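Chapter 10
Surfaces for Work

In the previous chapter we spoke about chairs, and we left the table for later. Many students find this order strange. They think that a room for work is planned from the table, and that the chair is then bought to fit it. In my own teaching I follow the opposite way, as my teacher Lauri Räsänen did. The body sits or stands first, and the surface comes to meet the hands.

Still, the surface is the part of the room that we look at for the longest time. For this reason the chapter begins with its color and its light, and comes to height only in the second part.
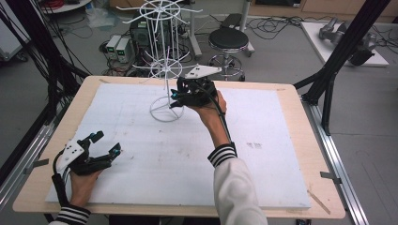
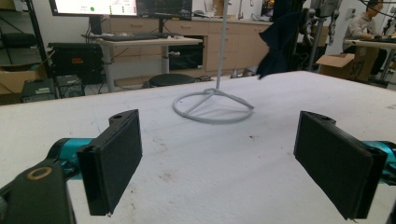

Figures 10.1 and 10.2. White work surfaces.

10.1 Why the color of a surface matters

The eye does not measure light as an instrument does. It compares. When a sheet of paper lies on a dark desk, the eye must change its adjustment each time it goes from the paper to the desk and back. A person who reads for a short time will feel nothing. A person who sorts invoices for the whole morning will feel tired by noon and will usually blame the paper, the lamp or the invoices.

The opposite case also gives trouble. On a surface as bright as the paper, the edge of the paper becomes weak, and small white or clear objects are easily lost. Dinesh Sastry, who repaired watches in the town of Detusia for most of his life, worked on a pale green cloth. He told me that he tried white once, for a week in April, and spent a large part of that week on his knees looking for springs. I do not offer this as a scientific proof. But it agrees with what is found when people are asked to pick up small parts against different backgrounds: the important thing is the difference between the object and what is under it.

We can therefore state the first rule of this chapter. The color of a work surface should be chosen for the things that will lie on it. The color of the walls, the floor and the owner's taste come after.

10.2 Shine

Color and shine are often confused, also in shops. A black surface can be dull or shiny, and a white one too. A shiny surface acts partly as a mirror. It shows the lamp, the window and sometimes the face of the worker, and all these reflections lie over the work.

A simple test can be done in any room. Sit in the normal working position and put a small pocket mirror flat on the table, in the place where the hands will be. If you see the lamp or the window in the mirror, then a shiny surface in this place will give glare. Move the mirror to several places and mark with a pencil where the lamp appears. Now you can decide to move the lamp, to move the chair, or to choose a dull surface.

Students sometimes ask me if it is enough to put a cloth on the table. For reading and for sewing by hand it is often enough. For writing it is not, as the pen goes through the paper.

10.3 A surface on top of a surface

It is not always possible to change the table. In rented rooms, in schools and in family kitchens the table is already there and it has other duties. In such cases a loose board or mat can be laid over it. This old solution is found in almost every trade. The baker has a board for dough, the tailor has a board for cutting, and the child in the drawing lesson has a board too.

A loose board has good sides which are easy to see. It can be washed at the sink. It can be replaced when it is damaged, and the table is protected. It also has a good side which is less easy to see: it shows where the work ends. Things on the board belong to the task, and things outside it do not. Teachers of young children know this very well and use it every day.

The weak sides should be mentioned also. A board that slides is dangerous under a knife. A board that is slightly bent will rock, and it will rock more each year. A thick board raises the working height, which may spoil a table that was correct before. And a board that has exactly the size of the table has no real advantage over a new tabletop, and it is much harder to lift.

Leave a border on all sides when you can. The forearms can rest there, and the fingers can get under the edge.

10.4 A case: the sorting room at Kamath

The seed company Kamath has a room where dried beans are sorted by hand. The tables were bought together and had tops of dark brown wood with a thick varnish. Harish Achari, who was then responsible for the room, received complaints of headache in the afternoon. He first changed the lamps to stronger ones. The complaints increased.

On August 22, 2022, he took the mirror test around the room, table by table, and marked the glare with chalk. On most tables the chalk marks were exactly where the beans were poured. The stronger lamps had made the reflection stronger, and the beans themselves were not much easier to see.

He then put back the old lamps, moved them to the side of the tables, and covered the tops with dull gray-blue sheets. The sheets were not expensive. The color was selected after a trial with 100 beans, good ones and bad ones mixed, which each worker sorted on samples of different colors. White was good for finding dark spots on the beans, but the pale beans were difficult to see on it. Dark green was good for the pale beans and bad for the others. The gray-blue was not the best for any kind of bean, but it was acceptable for all of them, and the room sorts all of them.

Notice the last point. A surface which serves one task is chosen differently from a surface which serves many. When the tasks are mixed, we look for a color that has no serious fault.

I should add that the workers did not like the gray-blue. Balakrishnan Pillai, who had been in the room longest, called it the color of a sick fish. After the winter he asked for the same sheet for his kitchen.

10.5 Terms used in this chapter

Contrast: the difference in brightness between an object and its background.

Glare: light that reaches the eye from a wrong direction or in too great amount, so that the work is seen less well.

Finish: the last layer of a surface, such as oil, wax, paint or varnish. The finish decides the shine.

Task area: the part of the surface which both hands can reach while the elbows stay near the body. It is smaller than most people expect. On a large table, much of the top lies outside it and is used for storage, whether or not this was planned.

Border: the free part of a table around a board or mat.

10.6 Exercises before you continue

1. Do the mirror test at the place where you study. Draw the table from above and mark the glare. Repeat it after dark with the lamps on, and compare the 2 drawings.

2. Find a loose board in your home or school. Write down what it protects, what it makes easier, and what it makes more difficult.

3. Mortimer Gallagher, in his notes on the print shops of Bakura, writes that "a good bench is one you have stopped seeing." Discuss if this can be true for a person who started work last week.

4. Take 27 buttons of mixed colors and spread them on a dark cloth. Ask a friend to pick out all the pale ones and note the time. Repeat with a light cloth. Keep your results, as we will need them again in the section on lamps.

10.7 Height

We now come to the height of the surface. The usual advice is that the top should be at the level of the elbow. This is correct for writing and for most light work. It is too high for work which needs force, such as kneading or sawing, where the arms must push down and the weight of the body should help them.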